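Search this site Search Menu

Skirnside Returns Hall – Staff and Automation Meeting, Minutes, June

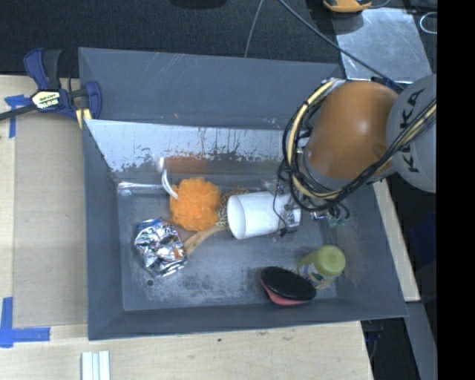 The meeting opened at 2:15 in the canteen of the Skirnside building. Present were the day shift and the evening shift from the mixed goods line, two people from maintenance, the shift leads, the site manager and the staff representative. The Ondenthorpe site joined by phone. The line was bad at the beginning and one part of item 2 had to be repeated for them.

1. Minutes of the last meeting

Accepted with one correction. In item 4 it was written that the packers "agreed" to the new break times. The packers asked to change this to "were informed of." Changed.

2. Picking cell, present state

The site manager reported on the arm cell for mixed household and bath goods. During the last four weeks the cell has run only on day shift, always with one operator near it. In this period 3251 items were picked from the bin without help of a person, and 108 times the operator had to stop the cell and take something out by hand. The manager thinks this is a good result. The shift leads said the number of stops is not the full picture, because one stop can take half a minute or it can take a quarter of an hour.

The operators were asked which goods give the most work. They named soft things, things with a cord or loop, anything made of foil, and brushes when they lie under another item. Round lids are also a problem when the container leans on the wall. Cups and boxes go mostly well.

Ondenthorpe asked if it would help to put fewer items in the bin at one time. Maintenance answered that it helps the arm but then a person must come to fill the bin more often, and this person is at present the same operator. It was agreed to try both ways for two weeks and write down the times.

3. Work at the cell and job titles

This item took the longest part of the meeting.

Before the cell, four people sorted mixed goods at the tables. Now there are two at the tables and one at the cell, and the fourth was moved to inbound. The staff representative asked if the move to inbound is permanent. The manager said it is until the end of the trial. The representative asked for this in writing. The manager will give it in writing.

Operators at the cell said that the work is lighter for the back and shoulders, and they do not want to lose this. They also said the work is more tiring in another way. You stand and watch, you cannot talk much with the others, and when the arm stops you must understand quickly why. One operator told the meeting that at the tables she knew at the end of the day what she had done, and now she does not feel it so clearly. Several people agreed with her.

The question of pay was raised. The cell operator must know the restart procedure and the fault list, and this is more than what is in the sorter job description. The manager does not have a decision from Azimi yet. The meeting asked that the answer comes before the evening shift starts with the cell, and not after.

4. Training

So far 16 people had the short introduction, which is one hour. Only five have had the full training with restart and lockout. The evening shift has two trained persons, and if one is sick there is no replacement. It was decided that the evening shift will not run the cell until there are at least four.

The printed instructions are translated from the manufacturer's text and some sentences are difficult to understand. People asked for a shorter version in plain words, with the fault numbers in large print. One of the shift leads will write it and the operators will read it before it is laminated.

5. Safety and housekeeping

a) The side gate of the cell was found open two times in the morning before start. The cell was not powered. Cleaning staff will be told to close it.

b) Nobody is to reach into the bin before the light is green, also not "only quickly."

c) The noise is less than the conveyor, no complaints.

d) The floor mat for the operator has not arrived from Triststead. It was ordered in the spring. Maintenance will phone again.

6. Targets

The manager showed a plan to reach about 1000 picks per week for each shift by autumn. The staff representative asked what happens with the two places at the tables if the target is reached. The manager said no places will be cut in this year and that for next year it is not decided. The representative asked that both parts of this answer are in the minutes.

7. Other points

The microwave in the canteen is broken again. The lockers near inbound need new keys. Ondenthorpe wants to send three people to see the cell; any afternoon is possible except during stock count.

Next meeting after the two-week test, same room. Closed at 3:50.

0 comments · 4 shares

We use cookies to improve your visit. Accept all Manage settings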